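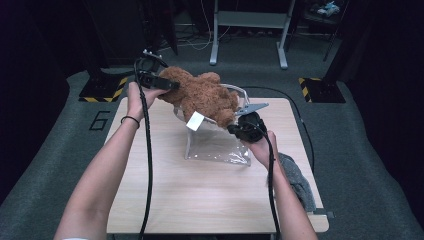

Attachment 1: brown bear and the clear bag on its wire frame, small white label on the front. Table by the 6.

Ergate Help Desk
Ticket subject: Griltby 310 bag slumps when a big bear goes in, labels end up crooked
Opened by: Bernadette Carré
Category: Packing supplies / bag frames
Status: Solved (customer confirmed)

Bernadette Carré, 9:12 am

Hi there! I'm hoping somebody has seen this before. We're bagging 60 stuffed bears for a hospital gift drive and I ordered the Griltby 310 clear bags along with the wire frame that holds the mouth open. The small and medium bears were a dream. Pop the bag on, bear in, done. Then we got to the big shaggy brown ones (Sugden, the floppy kind with the reddish fur) and everything went sideways.

What happens is the bear gets halfway down, the fur grabs the plastic, and the whole bag slides down the wire and folds up underneath him. You lift him back out and the bag comes too. I've tried feet first, I've tried head first, and I've tried folding him into a lump, which is more or less what you see in the picture. The lump goes the best so far but it still drags.

Second thing, and maybe it's a separate ticket, sorry: the square labels. They're supposed to sit straight on the front and ours end up tilted. Ours are the Skilleck ones, plain white. I don't know if the label moves or the plastic wrinkles under it.

I need to get these finished in May so any ideas would be wonderful.

Ergate Support, 9:40 am

Thanks for the photo, Bernadette. A few questions.
Are you putting the bag over the wire, or folding the top edge back around it?
Does the label go on before or after the bear?
Do you have a bigger bag on hand?

Bernadette Carré, 10:05 am

Oh, over the wire, just sort of hung there. Should I be folding it? There was a little sheet in the box and I'm afraid it went out with the cardboard.

Label goes on before. I do a whole stack of bags in one go while I have my coffee, it's the nice part of the job.

No bigger bag. I could order some but I have so many of these left, and the bear does fit once he's down in there. It's only the getting in!

Ergate Support, 10:31 am

Fold the top edge outward over the wire, 2 inches all the way around, and press it down at the back where the rim curves. If it still slips, put a small clip on each side of the fold. Any light clip will do.

For the fur, try smoothing it downward with a barely damp cloth first. Dry plush clings to thin film.

Then label after filling, when the front of the bag has been pulled tight.

Bernadette Carré, 11:20 am

OK, report from the table! I did 10 of the big bears.

The fold is a huge help. The first couple I folded too little and they popped right off, so I got the ruler out and did it the way you said. After that the bag stayed put on most of them. I had binder clips in the drawer but they were so heavy they pulled the wire over. I swapped to plain clothespins, much better.

The damp cloth I'm less sure about. I used a fleecy one and it left lint all over the poor bear, so then I was picking lint off brown fur, which took longer than bagging him. I switched to a flat cotton dish towel and that was fine. It does cut down on the cling. I'd be nervous about sealing him up if I'd gone too heavy on the water though, so I'm letting them sit a bit first.

Still stuck: one bear who is fatter than the others. Same tag, same everything, just stuffed to bursting. He pushes the wire rim out of shape going down.

Ergate Support, 11:48 am

Is the rim springing back after he's in?

Bernadette Carré, 11:55 am

Mostly. It's a little egg-shaped now. I can bend it round by hand.

Ergate Support, 12:10 pm

That's fine, the wire is soft and meant to be adjusted. For the overstuffed one, tuck his arms and legs to his belly and squeeze from both sides as you lower him. Let go once his back is past the rim. If he still fights you, take the bag off the frame and pull it up over him from the bottom like a sock.

Bernadette Carré, 1:34 pm

The sock!! That did it. He's in. He looks a bit squashed in the face but I gave the bag a shake and he's filling out again.

Labels are going on last now and they're straight, or straight enough for me. The ones I'd already stuck on I'm leaving alone. I tried peeling one and it took a strip of the bag with it.

You can close this. If you have a copy of that little sheet, could you email it to me? I'd like to tape it to the wall by the table.

Ergate Support, 1:50 pm

Sent. Closing the ticket. Reply to this thread if the rim gives you more trouble.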